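How to Re-Felt the Feet on Your Furniture

At some point every chair in the house starts to bark when you sit down. The felt pads that came with it have migrated three inches across the kitchen floor, picked up a coat of dog hair, and died. Replacing them takes an evening. Doing it so they stay put takes the same evening and a bit more patience, a thing I keep in a drawer somewhere.

What you need

Felt pads, the thickest you can stand. A plastic scraper or an old loyalty card. Rubbing alcohol. A rag. Fine sandpaper. A towel to lay the chair on, unless you enjoy explaining scratches on the seat as well as the floor.

Step 1. Flip and scrape

Turn the chair upside down on the towel and scrape off whatever is left of the old pad. The glue will come away in gray worms. If it won't budge, warm it with a hair dryer for a minute and try again. Don't use a kitchen knife. I did, in April, and I now type with a different finger.

Step 2. Clean it, then clean it again

Wipe each foot with alcohol until the rag comes away clean. Bare wood gets a light sanding first. Let everything dry for ten minutes. This is the step people skip, and then they write angry reviews of the glue.
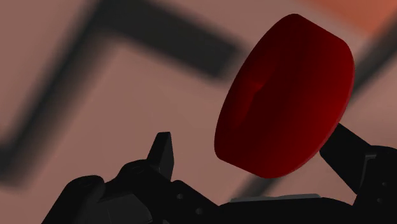 Step 3. Pick the right size

The pad should be slightly smaller than the foot. If it hangs over the side, the floor will grab the lip and peel it off for you. My neighbor Triin Lepik buys the big ones and trims them with scissors, and her chairs are silent, so I have stopped arguing with her.

For feet that are rounded or cut at an angle, stick-on pads won't hold for long. Get the kind with a nail in the middle, or slip-on caps.

Step 4. Stick and wait

Press each pad down hard for thirty seconds. Then leave the chair upside down overnight. Yes, all of them. Breakfast can be eaten standing up.

Step 5. Keep an eye on them

Felt collects grit, and grit turns a soft pad into sandpaper. Run the vacuum brush over the feet every month or so. Swap any pad that feels hard or has gone flat - heavy armchairs chew through them fastest.

If one falls off anyway, go back to step 2 and be truthful with yourself about the ten minutes.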